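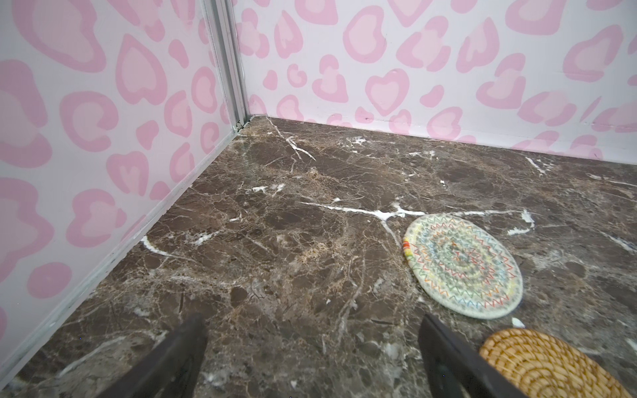
Brown marble against pink leopard print

The borrowed cup is having a good year. Foltimgate has a deposit scheme, Genstead is getting one, and by September the council in Amside expects to have its own, with a logo and a launch morning. You pay a deposit with your coffee, you drink the coffee, you hand the cup back. It gets washed and goes round again. Put like that, it would take a miserable sort of person to object.

I have been trying not to be that person. I like the idea, and I dislike bins full of lids as much as anyone. But I have read the literature put out by Vrettos, the firm supplying the cups, several times now, and the number I keep looking for is how many of them come home.

There are plenty of other numbers. The Foltimgate pilot ran in 54 cafés. It handed out 391 cups in its opening week, a figure that appears on the leaflet, on the posters and in the speech I sat through at the town hall. The deposit is £2. What happened to the 391 is described as "encouraging", and I asked twice what encouraging meant before being sent the leaflet again.
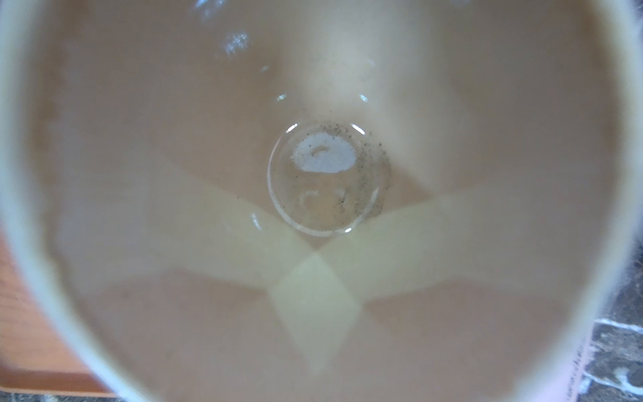

A cream-coloured cup, looking down to the base

Returns matter more than anything else here. A sturdy cup takes more stuff and more energy to make than a flimsy one, so it has to be used over and over before it earns its keep. If it goes out, gets drunk from and ends up at the back of somebody's cupboard, the town has bought a heavier kind of litter and stored it indoors. I have a shelf like that myself. Most households do: conference mugs, a flask with a lid that fits something else, beakers from a festival I didn't much enjoy.

Then there is the deposit. Set it low and people shrug and keep the cup. Set it high and they won't take one in the first place – they'll ask for paper, which every café I tried in Foltimgate still had stacked by the machine. Vrettos says £2 is the right level.

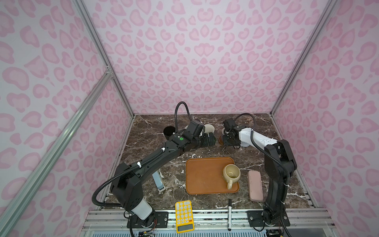 Washing is the other part that tends to be skipped over. Small cafés don't have room for crates of other people's dirty crockery, and a counter hand at half past eight in the morning has a queue to deal with. Two owners told me they had stopped offering the cups before noon. Another keeps hers under the till and brings them out if a customer insists. None of this was in the leaflet either.

The collection van, meanwhile, does its rounds by road to a wash site outside Genstead. Perhaps the sums still come out well. They might. I would like to see them written down by someone who isn't selling cups.

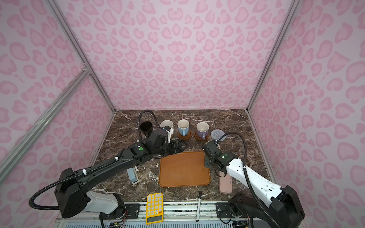 One reader wrote in to say that I was asking more of a cup than I'd ever asked of a paper one, that habits take years to shift, and that bottle deposits used to work perfectly well without a spreadsheet. Fair enough, up to a point. Bottles went back to the shop they came from, though, and the shop wanted them. I'm less sure who wants these.

Amside goes next. The council tells me the first report will cover the number of cups issued, the number of cafés signed up and how happy customers say they are. I asked whether returns would be included and was told that this was under discussion.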